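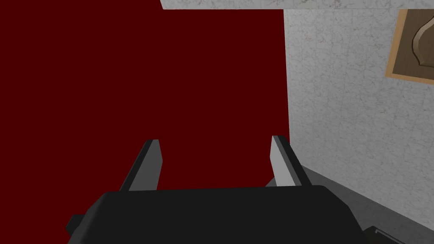

Red wall and pale marble, corner view

Re: Garberg, second playthrough
22/02/2022

Wenceslao Huenchumán wrote:
> Is the Sirnia chapter worth doing before the Urrutia one? I'm 17 hours in
> and keep losing to the ferryman. Also, does the lantern matter?

Do Sirnia first, definitely! You come out of it with the long coat and 4 extra save tokens, and the ferryman is so much kinder once you've heard his brother's side of the story. The lantern matters a lot — keep it lit all through the marsh and you get a whole conversation I missed the first time round.
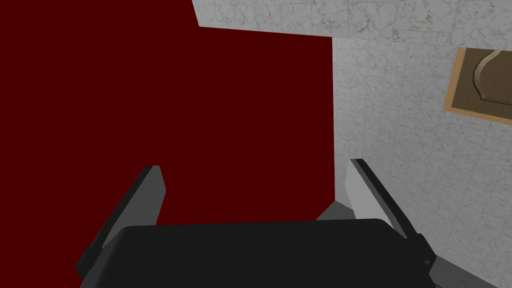
Urrutia, and the bit after it

I finished on 89 per cent and loved every minute. Talk to Erley at the inn before you cross the bridge, then again once the bells stop. She has six different lines depending on who you brought along, and the one with the ferryman made me laugh out loud.

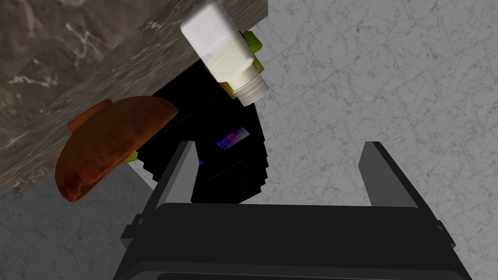
The vault under Urrutia is my favourite part of the game. You go in from below and the camera tips right back, so you're looking up at everything, much like the grey marble countertop in the picture, seen from its underside. Look for the loose step on your left and save before you touch it. I'm starting again in March on the hard setting if you fancy comparing notes!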